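课程主页 > 机器人操作导论 > 讲义 > 第二讲（参观课补充）

12月 · 任课教师整理

第二讲补充讲义：从Ilamberg实验室开放日回来以后

这份讲义本来应该在出发之前发给大家的。我拖了，拖到参观完才写，结果写出来的东西跟原计划完全两样，倒也好，原计划那版是从去年的课件里抄过来的，连我自己都不太想看。下面的内容一半是参观时我边走边记的，一半是回来在车上和大家聊天聊出来的（坐前排的几位同学贡献最大，后排的都睡着了，我看见了！），没去成的同学可以拿它当正课讲义用，去了的同学请当作复习。

先交代一下背景。我们Sirkwood这门课一共16个同学，Ilamberg实验室的开放日是按小组放人的，每组在操作间里能待45分钟。听着不短，真进去了就觉得不够用，光是适应里面的光线、搞明白哪条线缆不能踩，时间就过去一大截。实验室在Gravstead那片老厂房里，从车站走过去要过一座铁桥，冬天风大，明年去的同学请戴帽子。他们现在主推的项目叫Araya，做的是双臂桌面操作，也就是两条小机械臂面对着一张桌子，学着把人家里那些零零碎碎的东西拿起来、放进去、摆整齐。

一、为什么是这么小的桌子

我进门第一反应是：好小。大家对机器人的印象大多来自汽车厂的视频，臂展两三米，黄色的，外面围一圈铁栅栏。Araya用的臂放在桌边，伸直了也就够到桌子那一头。有位同学在我旁边小声说“像玩具”，接待我们的工程师听见了，她一点没生气，说刚来的时候自己也这么觉得。

小有小的道理。第一，力气小，夹到手指最多疼一下，所以人可以坐在旁边，东西掉了伸手就捡，用不着每次都停机、开门、挂牌。第二，便宜，坏了一个关节换一个关节，不至于写三页报告。第三点是我后来才想明白的：这类研究要的是大量重复，桌子小，重置就快。大家还记得上一讲算过的那笔账吗？一次演示的时间里，真正在动手的部分往往不长，剩下都花在把东西摆回原位上。桌子每大一圈，人就得多走几步，一天下来差得非常多。

工程师给的数字是，目前Araya这一轮收进来的演示一共2865条。我当场问她，算不算失败的。她说算，失败的也留着，单独打标签。这一点请大家记到笔记里，我们第五讲讲数据清洗的时候会回来用。很多同学做作业的时候习惯把失败的数据直接删掉，删得干干净净，然后跑来问我为什么模型一碰到没对准的情况就傻掉。它从来没见过没对准，它当然傻掉。

二、遥操作，以及为什么手会酸

参观里最受欢迎的环节毫无疑问是遥操作体验。做法不复杂：人手里握一对小的主手，桌上那一对从手跟着动，人往左它往左，人捏它就捏。开放日给每组留了两个体验名额，我们是抽签定的，没抽中的同学围在后面出主意，声音比操作的人还大。

几条观察，是我站在后面记的，供大家写报告时参考。

头一件，几乎所有人一上手都太快。主手很轻，手一晃就出去了，从手跟得又紧，于是夹爪在桌面上方甩来甩去。工程师的建议是“当自己在端一碗汤”，这句话比我课上讲的速度限制和轨迹平滑管用多了，我打算以后直接拿来用。

再一件，大家都不习惯没有触觉。你夹住了一样东西，手上什么也感觉不到，只能靠眼睛判断夹紧没有。所以新手要么夹得过狠，要么松松地一碰就以为夹住了，抬手，东西还在桌上。这正好接上我们第一讲讲力反馈的那一小节，当时有同学问没有力反馈能不能做精细操作，答案是能，但是你会非常依赖视觉，而且你的手会酸。真的会酸，我自己试过，在操作间外面的走廊里甩了好一阵子手。

还有一件比较有意思，双手配合的时候，人会不自觉地把一只手闲着。明明有两条臂，做着做着就变成右手在干活，左手悬在那里。工程师说这在他们的数据里也很明显，有些任务名义上是双臂，翻开来看左臂从头到尾没怎么动过。他们后来专门设计了一些逼着两只手都上的动作，比如一只手扶着盒子，另一只手去拉。请大家想想，如果训练数据里左臂总是停在一个地方，策略学出来会是什么样子？我们下次讨论课从这里开始。

三、相机装在哪里

这一节是正课内容，请认真看，考核会用到。

Araya的工位上，相机分两类。一类是固定的，架在工作台的上方或者侧面，看得到整张桌子和两条臂，位置不变。另一类装在手腕上，跟着夹爪走，看到的永远是自己的两根手指，以及手指前面那一小块地方。两类相机各有各的毛病，而且毛病恰好错开，所以一般一起用。

固定相机的好处是全局。你能知道杯子在哪里、盒子在哪里、另一条臂到哪儿了。坐标系是固定的，标定一次可以用很久（前提是别让人撞到架子，我们组里有位同学差点撞到，我心跳都停了）。它的问题是遮挡。从上往下看，最要紧的那一刻，也就是手指快要碰到物体的时候，臂自己往往正好挡在中间。你想看的全在臂底下，你能看见的全是臂。

腕部相机正相反。手指和物体的相对关系看得很清楚，越靠近越清楚，抓取点对没对准，一眼就能看出来。但它没有全局，手一抬高一转，画面里可能什么有用的都没有了，甚至会看到操作间外面去。还有，它的背景一直在变，同一个杯子从不同角度看过去，大小、明暗都不一样。对初学者来说，光看腕部画面很容易头晕，体验的时候就有同学看了一会儿腕部画面，要求换回大屏。

有同学问，那能不能只用腕部相机？可以的，确实有人这么做，好处是换个桌子、换个房间影响小一些。代价是策略得自己学会“找”，看不见目标的时候要知道往哪儿转。大家现在先把这个问题记着，等讲到记忆和历史帧的时候再说。

再讲讲黑布。操作间里挂了很多黑色的布，第一次看到的人会以为是摄影棚。挡杂光是一个用处，另外也让背景干净一些，免得模型去学墙上贴了什么、后面站了谁。不过布只能围住一部分，布边上露出来的地方照样会进画面，屏幕、椅子、走过去的人，都有可能。我问工程师在不在意，她说一开始很在意，后来不那么在意了，有一点杂乱反而让模型不那么娇气。这句话我半信半疑，大家以后做实验的时候可以自己比较一下，固定别的条件，一组围布，一组不围，我很想看到结果。

四、桌上那些东西

开放日的桌面任务都是日常小物：碗、杯子、勺子、小抽屉、盒子、笔、玩具蔬菜。很多同学觉得这些东西太简单，我的意见是，请先自己遥操作放一次勺子再说这个话。

拿勺子来讲。它细，反光，平躺在桌上的时候离桌面几乎没有缝隙，夹爪是两片宽宽的手指，要么从上面捏，要么先把它拨到边上再夹。夹住以后还有姿态的问题：捏在哪里，勺头朝哪边，放进抽屉的时候会不会卡在边上。抽屉本身也麻烦，壁是立着的，手指伸进去要留余量，稍微偏一点就蹭到侧板。反光还会影响视觉，金属表面的亮斑会随着角度跑来跑去，你以为看到的是边缘，可能只是一道高光。

杯子看着容易一点，可是杯子里插着东西的时候就不一样了。插着一支笔或者一把小勺，整个轮廓就变了，抓杯身要避开，抓里面那样东西又要避免把杯子带倒。杯子底下垫没垫东西也有影响，直接站在光滑的桌面上，一碰就滑。

抽屉和盒子属于带把手、带开口的一类，叫容器也行，叫铰接物体就得看具体结构，写报告的时候请用词准确。抽屉是平移关节，盖子多半是转动关节，这两个词我在上一讲的黑板上写过，有人拍照了，请分享给没来的同学。

软的东西这次桌上不多，布料、绳子那一类我们放到后半学期。顺带说一句，有同学问能不能让机器人叠衣服，能，但是请先把勺子放好。

五、看现场的时候请注意什么

写参观记录，最忌讳的是写成“我看到了一条机械臂，它很先进”。这种句子我每年都要收到几份，请放过我。我希望大家写的是具体的东西：夹爪以什么姿态接近物体，两条臂从哪两边伸进来，桌面什么颜色、物体和桌面的对比够不够，哪样东西在某个视角下被挡住了，线缆垂在哪里、会不会蹭到东西。这些才是以后搭自己工位的时候用得上的。

线缆我要多说两句。大家看论文插图，机械臂都是光溜溜的，到了现场才发现到处是线。腕部相机要走线，夹爪要走线，线留短了臂一伸就绷住，留长了就挂下来一个圈，正好晃到物体上面。没有哪种留法是完美的，只能反复试。我们自己实验室那条臂，线就是我用扎带一段一段绑上去的，绑得很难看，大家下周来的时候请不要评论。

桌面的颜色也值得留意。深色桌面上放浅色的碗、浅色的木头，好认；放黑色的笔就糟糕，得在下面铺张白纸什么的。白桌面反过来，红的蓝的都跳得出来，灰的和浅木色的就淡下去了。几个工位的桌面不一样，我觉得对照着看非常有收获。

把现场的画面放在下面，写报告时可以对着看：
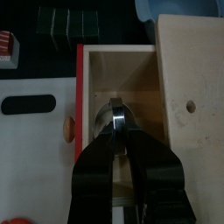 腕部视角，银色的勺子竖着捏在两指之间，往打开的木抽屉里放。

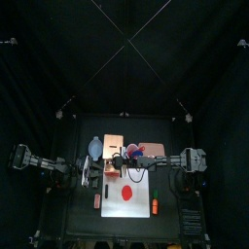
从上面看下去，两条臂从两边伸进来，桌子前半边铺着带红圆的白纸。 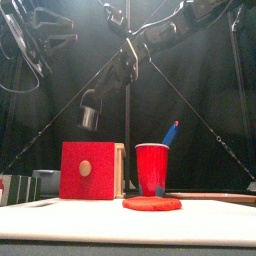
白桌面，红盒子旁边是垫在圆毡垫上的红杯子，笔斜插在杯里。

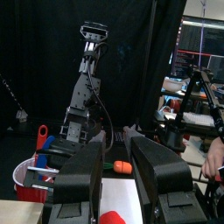
又是腕部视角，从两指的空当里望见玩具胡萝卜，后面立着另一条臂。

写视角的时候还有一个小毛病要提醒：左和右。固定相机的左右，和操作者自己的左右，不一定是一回事，要看相机架在桌子哪一边；腕部相机就更乱了，手腕一转，左右跟着转。请在报告开头写清楚你用的是谁的左右，然后从头用到尾。去年有一份报告，写得很好，可惜写到一半左臂变成了右臂，我来回看了好几遍，最后是拿两支筷子在桌上比划才看懂的。

同样地，“前”和“后”也请说明。我个人习惯以靠近操作者的一侧为前，大家可以用别的习惯，写明白就行。

六、从演示到策略，中间隔了什么

参观完之后好几位同学来问同一件事：人遥操作一遍，机器人就学会了吗？当然没这么快。这里把流程粗粗讲一下，细节后面几讲会展开。

人操作的时候，系统同时记录几样东西：每个相机的画面，两条从手各个关节的角度，夹爪的开合，还有主手发出来的指令。这些东西要对齐到同一条时间轴上。对齐听起来是个体力活，做起来很容易出错，相机有延迟，关节读数也有延迟，两边的延迟还不一样。工程师说他们早期有一批数据，画面比动作慢了一点点，人看不出来，训练出来的策略却总是早合爪，夹个空。查了很久才查到时间戳上去。

记录完了是回放检查。把动作原样放一遍，看臂能不能重现。注意，回放成功不等于学会了，物体换个位置，回放立刻失败。可是如果连回放都失败，说明记录本身有问题，后面不用做了。这一步便宜又好用，请大家在自己的作业里也先做这一步，别一上来就训练，训练一晚上，早上起来发现夹爪那一列全是零。

然后才是训练。Araya用的方法是模仿学习里比较常见的一类，一次预测一小段动作，走一段再预测下一段。为什么要一段一段地预测，第六讲会讲，现在先有个印象：一步一步地预测，小误差会累积，手会抖；一段一段地出，动作连贯一些，但反应会慢。这个长短怎么取，跟任务有关，放勺子和推盒子就可能不一样。

最后是评测。评测比大家想的要枯燥得多。把物体摆到规定的位置，按开始，看，记成功还是失败，收回来，再摆。我们在旁边看了一会儿，操作员很安静，桌边放着一张摆放图，每次都照着图摆。我当时很想替她念几句“加油”，忍住了。评测的时候人最好少说话，这也算一条经验。

顺便讲讲成功的标准。什么叫把勺子放进抽屉？勺子整个进去才算，还是搭在边上也算？要不要关上抽屉？不同的实验室标准不一样，所以看到论文里的成功率，先找它的定义，找不到定义的，那个数字就请先打个折扣。

七、同学们问到、我当时没答好的几个问题

车上太吵，有些问题我答得稀里糊涂，趁写讲义补一下。

关于夹爪为什么只有两根手指。五根手指的手也有，贵，难控制，数据也更难收。两指夹爪能做的事情比大家想的多，捏、夹、推、拨、扶，都行。真正做不了的是手里换姿势，比如把笔在手里转半圈。这时候两条臂就有用了，一只手递给另一只手，等于换了一次抓取。

关于安全。小臂力气小，可还是要有急停，要知道急停在哪里。我进操作间第一件事就是找急停按钮，这是职业病，希望大家也染上。长头发请扎起来，挂绳请收进衣服里。

关于能不能在家里搭一套。可以搭，这个尺寸的臂有不少开源设计，木板、支架、灯和相机都不难买，难的是时间。先搭一条臂，别一上来就双臂，两条臂的麻烦可不止翻一倍。相机也先用一个，固定好，拧紧，画上记号，万一碰歪了还能对回去。

关于触觉传感器。Araya这一轮没有用，工程师说在考虑，怕的是耗材，指尖那层软的东西磨得快。我有两篇综述，想看的同学来找我拿，别在群里要，群里我经常漏看。

八、作业和下一次课

参观报告每人一份，两页以内，图可以不放，放了就要在正文里讲到它。选一个你在现场看到的动作，把它拆成几段来写，接近、接触、抬起、移动、释放，哪一段最容易出问题，你会把相机放在哪里来看清这一段。没去参观的同学用这份讲义里的画面来写，一样给分，但是画面里看不出来的事情请不要编，一张图只有一个瞬间，它之前和之后发生了什么，写“推测”两个字再往下说。

报告里如果要画工位的草图，手画就好，请标尺寸，估的也行，标明是估的。用铅笔画的请描深一点再扫描，上次有三份我对着屏幕调了半天对比度，还是没看清桌子在哪里。

下一次课在我们自己的实验室上，上午9点开始，请穿不怕蹭脏的衣服。内容是标定固定相机和腕部相机，两个人一组，棋盘格标定板我会带，贴在硬板上的那种，请不要用手去摸格子。借了主手还没还的同学，请一起带来，充电线也要带，我知道有一根在你们手里。

相关讲义
第一讲：夹爪、关节与力反馈
第二讲：双臂桌面工位的组成
第三讲：固定相机与腕部相机的标定
第五讲：演示数据的清洗与标签
第六讲：分段动作预测
参观报告格式说明
Gravstead老厂房交通指引（含铁桥那段路）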